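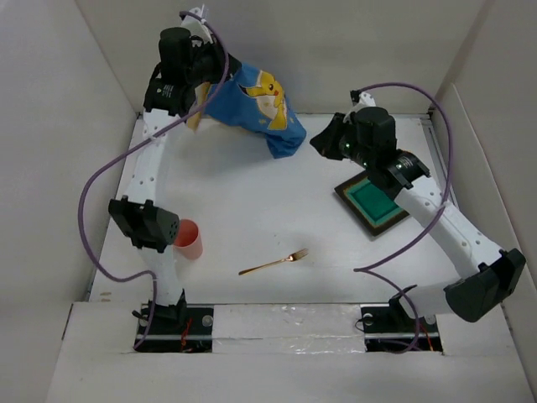 How do you get the wrinkles out of a cloth placemat before setting the table?

Shake it out while it is still a little damp from the wash, lay it face down on a towel, and press it with a warm iron from the middle toward the edges. Steam alone will take care of light creases.

Setting one place on a printed cloth placemat

Cartoon placemats are light cotton or a cotton blend most of the time, and they bunch up in the drawer. The steps below are for a single place setting on a bare table, with one plate, one cup, a spoon and a fork.

What you need
One cloth placemat
One plate, square or round
One cup
One spoon and one fork
A dry dish towel

Step 1. Wipe the table and dry it. A damp table grabs the cloth and makes it hard to straighten.

Step 2. Hold the placemat by two neighboring corners and give it a couple of firm shakes. If it has been wadded up, open the folds by hand first. Pulling on one corner only drags the hem out of line.

Step 3. Lower the far edge onto the table, then let the rest of the cloth down toward you. The print should be right side up for the person sitting there. Leave some bare table on at least one side so the cup has a place to go if the mat is small.

Step 4. Smooth from the center outward with a flat hand. Do the corners last. If an edge has a contrasting border, check it on both sides, as a border that shows on one side and disappears on the other means the hem has turned under.

Step 5. Put the plate down near the middle. Set it straight down without sliding it, or the cloth will ripple ahead of the rim. 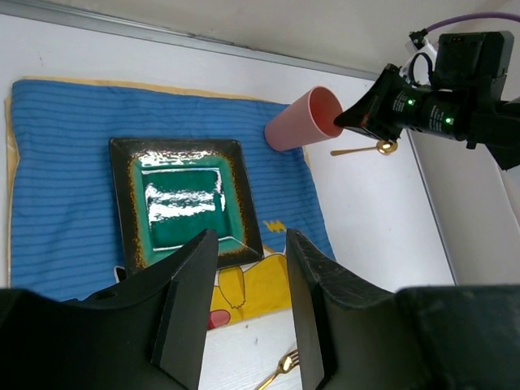 A dark, glossy plate looks good on a blue mat with a bright print, but it will cover part of any character in the middle. Move the plate up an inch or two if a child wants to see the picture while eating.

Step 6. Turn a square plate until its near side runs along the edge of the table. Lift it slightly to turn it.

Step 7. Lay the fork to the left and the spoon to the right. Gold-colored flatware shows fingerprints, so wipe the handles with the dish towel and hold them by the sides.

Step 8. Set the cup above the spoon. Check that its base is all on the cloth or all on the table. A cup standing half on a hem can tip.

Washing
Wash printed mats inside out if they are lined, otherwise face down in a mesh bag, in cold water. Skip the bleach. Iron on the back only.

Updated 2 October 2026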